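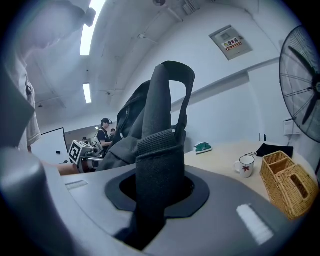
Words: Younes Fahmy, workshop manager

Bosberg repairs bags. Most of what comes through the door is backpacks, and most of those are black nylon, with a zipper that has stopped closing or a handle that has pulled out of its seam. We also take duffels, camera bags and laptop sleeves. We don't work on leather or hard-shell suitcases.

The shop opened in a former print store with two sewing machines and a cutting table. Today there are 5 benches and a storage room at the back for thread, webbing, buckles and zipper tape. We keep 136 types of zipper slider in stock, sorted by size and by maker, and we can order others if you don't mind the wait.

Carry handles are the job we do most often. The handle on top of a backpack takes the full weight every time the bag is lifted off a floor or out of a car, and on many bags it is held by one short row of stitching. We open the seam, add a strip of webbing behind the fabric and sew through all the layers. Handles that wrap with hook-and-loop tape are a separate job. The tape wears out long before the strap does, so we unpick the old piece and sew on a new one, usually the same day.

Zippers take longer. If only the slider is worn, we change that and leave the teeth alone. A full replacement on a side zipper means taking the lining out first, and we quote for it once we have seen the bag.

School accounts make up a large part of our year. Students bring their bags to a drop-off table, we tag them, and they go back the following week. The smallest school we work with sends 100 bags a year and the largest sends 3000, nearly all of them in November – please book early if you want that month.

A few practical points. Empty the bag before you hand it over, including the small pocket inside the front panel. Wipe out crumbs and sand. Leave broken buckles attached so that we can match them. If a strap has come off completely, put it in the main compartment and tell us at the counter.

Repairs are guaranteed for one year on stitching and six months on sliders. Bags that can't be repaired are returned as they came, with no charge for the inspection.

Related pages
Prices for handles, straps and zippers
School drop-off bookings
How to measure a zipper slider
Movovar webbing: colors in stock
Opening hours and parking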